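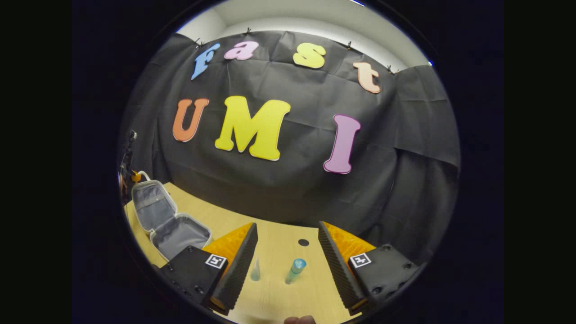 Backdrop and lettering, December, 4:40 pm

Foam letters are up on the black cloth, "Fast" on top and "UMI" under it, and I'm pretty happy with it! I went for a wobbly line on purpose (Leandro wanted everything dead level, he can argue with me at lunch). The F leans out, the t tips down, and the big yellow M holds the lower row together. The I ended up a long way from the M. I keep looking at that gap and I may still close it.

Cloth: Msimang, matte black, bought as a 139 cm cut. It creases if you so much as look at it. The left is decent, but the right side bunches where it drops past the table, and I'd like to go over it with the steamer before we hang anything else on it. Ask Facundo where the steamer went, he had it over at Bralthorpe.

Four clips along the top for now. I'd like a couple more toward the right end, there's a whole bag of 52 in the Fliltness drawer.

Letters: the white edging is great against black, so let's stick with that set. Pastels for the small word, stronger colors for most of the big one, though the lavender-pink I is softer than the orange and yellow next to it. Might try a green one if there's a spare.

Still to do: steam the right side, move the I or leave it, put the gray zip case away.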